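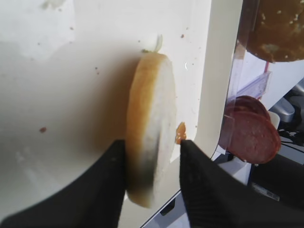 For Maribeth Tiongson, bread is the reason the kit came to her kitchen at all, because it tears if you are rough and falls if you are too careful. She runs the sandwich counter at Flilthorpe, and she has used the Geritz gripper kit since last December.

Home News Reviews Interviews Contact

4 November 2025
By Yasuo Kawaguchi

We talked in the afternoon, after the lunch orders. I asked first about the price. The kit costs 3155 pounds with two fingers, the wrist camera and the software, and Tiongson paid it in one go. "I looked at the rental and I did not like it," she told me. "After 22 months you have paid the same and you own nothing."

The fingers are black, and on one of them the fine ridges are easy to see. I wanted to know if they leave marks on soft bread. "In the beginning, yes. The force was set for something harder, I think for boxes. I went down one step each day until the slices looked right to me." She keeps the setting on a paper beside the till.

Cleaning is her main complaint. Crumbs collect on the white board and she wipes it between batches, but the ridges need a brush. Geritz sells one, under the name Shim, and she finds it too stiff. "I use a baby's toothbrush — it is better and it costs almost nothing."

She also tried the Huren fingers, which fit the same wrist. They were faster with salami and worse with anything from the bakery, so she sent them back. With the Geritz pair she made more than 266 sandwiches in her best week, and she still closes each one by hand.

Would she buy it again? She thought for some time. "For this counter, yes. For my sister's café, no, she has no space and she changes the menu every morning." The manual has 81 pages, and she has read the part about force settings twice. The chapter on the camera she has not opened yet.

Last updated: 4 weeks after first publication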